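Film Analysis, Unit 8: The Two-Hander
Instructor: Parvathi Naidu

Reading before class: the Drillach excerpt in the course packet, sections on paired leads. Screening: Prader, first 65 minutes.

8.1 Definition

A two-hander is a film in which two characters carry nearly all of the dialogue and screen time. Supporting parts exist but do not drive the plot. The term comes from the stage. It describes the distribution of dramatic weight and says nothing about genre.

8.2 Contrast and exchange

Most two-handers begin with a visible contrast in class, age, belief or temperament. Contrast alone gives a film its opening scenes. To sustain a full running time, the script needs exchange: each character must take over some habit, phrase or object that belonged to the other. In Prader, the older brother folds his shirts in the first reel and the younger one does so in the last. No line of dialogue refers to it.

When you log a screening, record each exchange in three columns: what passes, who gives it, and the scene in which it is first used by the receiver. 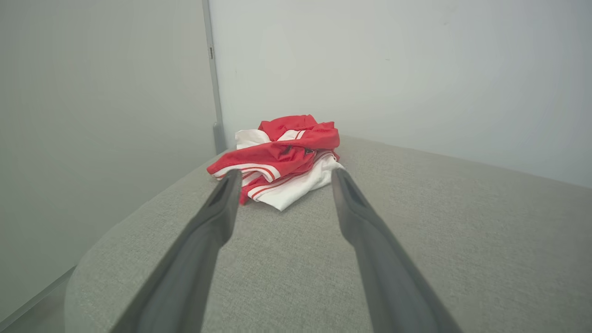 Fig. 8.1. Gripper fingers and a pile of fabric.

8.3 Confinement

Writers keep the pair together by a device. Common devices are the shared vehicle, the locked or remote building, the joint task and the debt. Bangera uses two of these in sequence. The debt holds the characters until the midpoint, and the joint task replaces it once the money has been repaid. Note the overlap of one scene, in which both devices are active. Without it the second half would need a new reason for the pair to stay in the same room.

8.4 Shot pattern

Count two-shots against singles for each act. A rising share of two-shots usually tracks growing trust. Virnico reverses the pattern: the pair share the screen early and are separated by cutting from the quarrel onward. Be prepared to say whether the final two-shot restores the first or only resembles it. Compare lens height and the distance between the actors.

Assignment

Choose one scene from Bangera or Virnico. Write nine paragraphs or fewer on how confinement is established and tested. Attach your exchange log. Papers are due in March, at the start of the session on Unit 9.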